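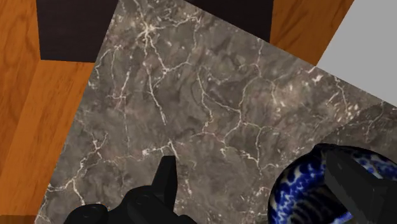 Veined marble over a wood floor

Tatent – new EP "Vumness" on Saludo Records

dindo_lacson
Four tracks, came out Friday. The label email calls it "a fearless leap into liquid bass." I've played it three times and I'm still waiting for the leap. Track two is the only one I'd put in a set. Anyone hearing something I'm not?

salamatu.i
You're being harsh. The title track has the best drop he's written. Are you listening on laptop speakers?

dindo_lacson
Monitors. The drop is fine. It's also the same drop as the Bollano remix from February with the mids scooped out.

kris_lumbao
It isn't the same drop. The Bollano one is half-time and this one isn't, at least until the second break. They do share a growl patch, I'll give you that.

dindo_lacson
OK, same patch then, and he's leaned on it for three releases now. I'd like to hear what he does without it.

virgilio_dp
What bugs me is the "limited" vinyl. 385 copies at 36 bucks, for four songs, and one of those is an intro. Last time Saludo said limited they did a repress before my copy even shipped.

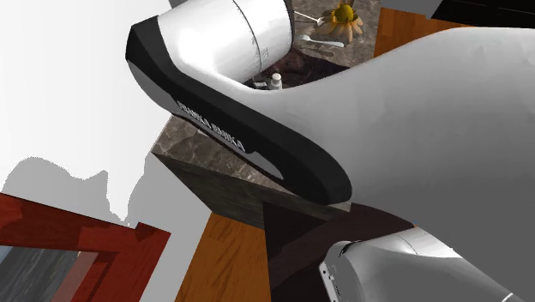
jonalyn_s
The repress was a different color and they did say so in the newsletter, so I don't think that's a fair knock on the label. The price is bad though. 36 before shipping is a lot for a 12-inch with a plain sleeve.

virgilio_dp
I get the newsletter. It said "a few more copies." A few turned out to be 2000.

jonalyn_s
Where are you getting 2000?

virgilio_dp
Their own store page, before they edited it. No, I didn't save it, so believe me or don't.

kris_lumbao
I'd want to see that before repeating it. Small labels get accused of this stuff all the time.

salamatu.i
Can we go back to the music? Track three sits at 124 and goes almost garage for a minute, with that chopped vocal – nobody else on Saludo is doing that.

dindo_lacson
Played it again for you. The garage part is good. Then he drops the growl on top of it and I'm back where I started. Why not let it run?

salamatu.i
Because it's a bass EP on a bass label?

dindo_lacson
Then don't tell me it's a fearless leap.

kris_lumbao
Has anyone compared the stream with the download? The intro sounds squashed to me on the stream and I can't tell if it's the master.

jonalyn_s
Only have the download. Sounds loud but not broken. I'll try both tonight on the same headphones.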